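Lab handout 4: comparing grippers (rev. 7/31/25)

Kemen's flyer claims 200 grasps without a drop. Ask what was grasped. The Hollero sheet doesn't say either.

Plastic bowls and cups are a fair test. Rims are thin, walls are slick, and things lie partly under other things. Run 80 trials per gripper, same arm, same start pose. A bowl that slides before it lifts gets its own column. Do not score it as a success.

Be wary of your own averages too. One easy bowl can carry a weak gripper.
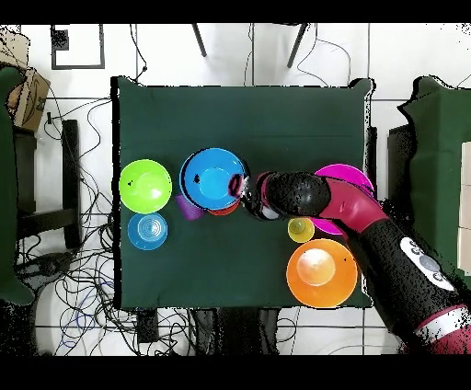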